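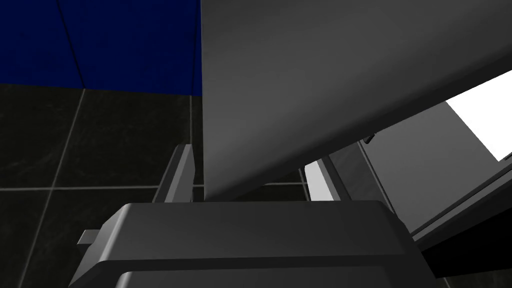

From: Clive Whitlock
To: workcell-planning list
Subject: Re: Re: July numbers, and do we need the second arm yet

Replying inline, sort of. I've trimmed the quote to the parts I have opinions on, so it's still most of it.

> Clive, I have the draft equipment request open and I can't make it
> add up. You've got 2 arms, 6 sets of gripper fingers, a compute
> box, and a line called "simulation, misc." that costs more than the
> fingers do. Finance will ask what misc. is. I am asking what misc.
> is.
>
> Also, Salby says their quote for the arms is only good through
> July. Hebden is cheaper but wants a deposit. Can we just pick one?
>
> And if the simulator is as useful as you keep telling everybody,
> why do we need the second arm at all this year?

Taking these in the order of how much they hurt.

Misc. first. Misc. is render time, the seats for the people who build the rooms, and a pile of appliance and cabinet models we'd otherwise be drawing ourselves at night. I called it misc. because the form gives you a tiny box and "paying someone to put hinges on things" didn't fit. I'll split it into three lines. Please don't let anyone cut the models line. When we drew our own, we ended up with a dishwasher whose door passed through the floor, and the planner learned to like it that way.

The simulator is useful. It is useful for the stuff it's good at: reach, clearance, whether a finger can get near an edge before the gripper body runs into whatever is underneath. Those are the views I stare at all day, a gray panel coming down over the fingers at a steep angle and very little room on any side. You can find out there that a gripper is too fat for the job, and it costs you an afternoon. Finding out the same thing on hardware costs you a gripper and a conversation with the building people.

What it won't tell us is how much a real door sags, how sticky a real seal gets, or what happens to the cable when the wrist has gone around one time too many. I have lost two arguments and one cable to that last item.

So, the second arm. My case for buying it this year:

We have one arm doing both development and the long repeat runs. When it's doing one it isn't doing the other. Everybody on this list has at some point walked in at 7 a.m. to find their setup taken apart by somebody who needed the arm at 6. I have been both of those people, sometimes in the same week.

When the one arm is down, we're all down. The last repair took long enough that I cleaned the bench. Draw your own conclusions about my state of mind.

My case against buying it, in fairness, since you'll make it anyway: the lab bench only has power for one, and moving the outlet is its own request with its own form. I don't have a price for that yet. If we buy the arm and then wait for the outlet, we'll own a very nice coat rack through the fall.

What I'd like to do is order one arm now and put the second on the same paperwork as an option, with the outlet as a separate line ahead of it. Salby will hold an option price if you ask them in writing. They won't if you ask on the phone, where they are very friendly and commit to nothing.

Salby or Hebden: I'd go with Salby. The Hebden arm is fine, but the deposit isn't refundable if the delivery slips, and the person I spoke to said "if" in a way that sounded a lot like "when." Their mounting plate is also a different pattern from ours, so every finger and adapter we own would need a new plate in between. That adds height at the wrist, and height at the wrist is the very thing we keep running out of under counters and open doors. I reran the tightest cases with the extra thickness added and disliked what I saw.

Fingers. You want to know why 6 sets. Plain flat plates wear, the pads come off, and people borrow them. Brosico quoted $118 a set for the flat ones, and I'd take all 6 at that price before they notice. We can live with 4 if you need something to cut so that Finance feels something has been cut. I would be grateful if you let them find that one on their own.

Compute box. Evness wants $1,195 for the version with the smaller card. I've seen the bigger one and I want it the way people want boats. The smaller one will do for what we're rendering now. Rooms with a blue wall and a tile floor are not going to tax it. If we start doing glassware we'll be back here next year, and I'll pretend it came as a surprise.

Things still missing from the draft:

Shipping. Every year we forget shipping.

A service plan for the arm we already have. It has run out, or it's about to, and the paper is in a folder I can see from here and haven't opened.

Guarding for the second arm, if we get as far as the option. The old panels don't reach around two.

Training hours for whoever takes over the long runs. I have put my own name down for this in the past and would like to stop.

Could you send the sheet back with the misc. line opened up so I can fill it in? I'll write to Salby about the option today and copy you. If anyone else on the list has been burned by the outlet form, tell me who you sent it to and whether they answered.

Clive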